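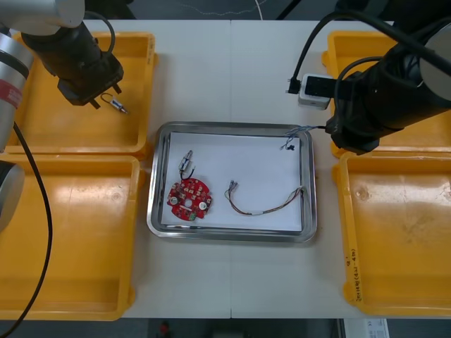

Bench check, small parts sorting, Hulturdale workshop. I do this walk-through every month and I write it up the way I talk, so bear with me (the official form has boxes about the size of a postage stamp). The sorting table is the one where scrap assemblies get split into boards, cables and little motor-type bits, and it's the table I always start with. I like the layout we have now, with the steel tray in the middle and two yellow bins on each side, and a sheet of white paper in the tray so that stray wire strands show up against it. Please keep it like that!

Date of check: Friday, May 25, 2018
Area: sorting table and the shelving behind it
Last full check: October

1. Tabletop clean and level across the join
OK. I ran my hand over the seam between the two panels and didn't feel a lip. If you ever do feel one, don't shim it with cardboard, just tell me and I'll get the feet adjusted.

2. Tray sits flat, rim free of burrs
OK. I went around the rim with a cotton rag and it didn't snag anywhere. The old Nisevby tray failed this one twice and I was so glad to see it go.

3. Paper liner in place
OK. Change it at the start of each shift, and fold the old one inward when you lift it out so the clippings stay inside. Do NOT shake it over the trash can. I've found bits of wire in my shoe and I'm not keen to repeat it.

4. Bins undamaged, one kind of part per bin
OK, with a comment. The bins are sound, a few scuffs on the floors but no cracks. My comment is about labels: there's only some small black handwriting on the lower right bin, and people on the late shift have been asking which bin is which. I'd love a strip on the outside of each one, big letters, nothing fancy. 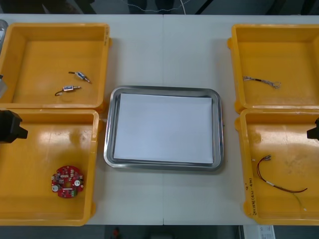 Whatever labels we end up with, put them on the outside wall and keep the inside bare, or the glue picks up every bit of fluff going and we're scrubbing bins for a week. Jitaru sells a plastic sleeve that clips on. I've asked for 20 so we have plenty left over for the shelves too.

5. Boards handled by the edges
Needs attention. I know it's scrap, I know! But the pins on the back of a board are sharp, and most of the nicked fingers in the first aid book come from somebody grabbing one flat-handed. Edges only, and set them down in the bin, no tossing.

6. Bare wire ends
Needs attention. Loose strands go in the lidded jar, and the jar was full when I checked. I emptied it. Whoever closes up on the last day of the week, could you make that your job from now on?

7. Cut-resistant gloves and safety glasses
Gloves OK, 4 pairs on the hook, all sizes. Glasses are a fail, two pairs so scratched I couldn't read the clock through them. Replacements are on the Warnar order.

8. Lighting
OK, though the glare off the shiny bin floors bugs me a bit. It's worse if you're tall. I may try a diffuser on the overhead fixture before the next check.

9. Shelf load
OK. The limit is 100 pounds per shelf and we're well under. Heavy boxes still go at the bottom, please.

10. Floor and walkway
OK. Swept, dry, mat lying flat.

Still open: labels, glasses, and the jar routine. I'll look at those three again as soon as the orders come in, and everything else waits for the next regular round.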